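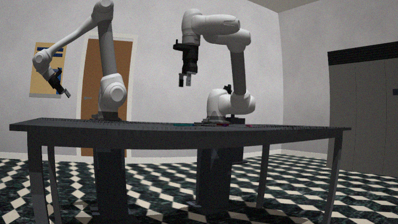 Progress Report to the Gernach Fund
Atinga Student Robotics Program: Two-Arm Simulation Project
Period ending 1st March

Home | Program | Reports | Teams | Contact

1. Status

The project is on schedule. The simulated work cell is complete and is now the standard environment for all student work. It holds two white arms on one long table, each with a two-finger gripper, in a plain room with a checkered floor. Low coloured parts are set out on the tabletop for handling tasks. Enrolment stands at 17 students.

Funding for this period went to compute time and to the licence for Sastum, the physics package. No hardware was purchased.

2. Work completed

The room model was finished first. Lighting and shadows were turned on after students found that policies trained under flat light did poorly once shadows were added. Table friction was reset twice. The current value is recorded in the project log and should not be changed without notice to the other team.

Wrist views were added to the environment next. They use a wide circular lens model, which bends straight edges near the rim and leaves the corners black. Grain is applied to the rendered output. The gripper body takes up a good part of the lower view, and students must allow for this when planning an approach.

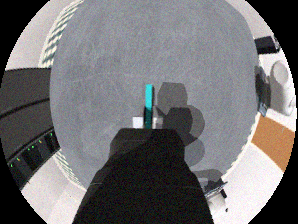 Grasping of narrow upright bars was the main exercise for the junior team. The fingertips are small, and a bar that is off centre tends to tip when they close. The team wrote an alignment step that runs before closing. Over 80 trials the bar was held and lifted in 80 per cent of cases. Most failures came from a poor starting angle, and the remainder from contact with a neighbouring part.

The senior team worked on shared space. Each arm can reach well into the other's area, so a keep-out check was written in Cinus, the scripting layer the club already uses. The check slows both arms when their links come close and stops them if the gap continues to shrink. It also covers poses in which a gripper is off the table and over the floor.

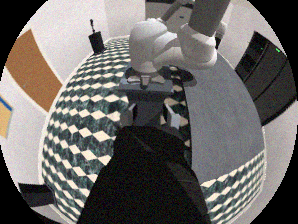

Run time for the check is acceptable on the lab machines but too slow on student laptops. A simpler collision model for the upper links is being tested.

3. Issues

There are 2 open items. The wrist views drop frames when both arms record at once. The saved files also lack a common time stamp, which makes the logs hard to line up. Both have been assigned to the senior team.

4. Next period

Handover of a part from one arm to the other will begin once the time stamp fault is closed. A demonstration for the Fund is planned for August. No change to the budget is requested.

Prepared by Bleddyn Kneath, Program Lead

Filed under: Student projects, Simulation, Funder reports

© Atinga Student Robotics Program | Contact the program office | Back to top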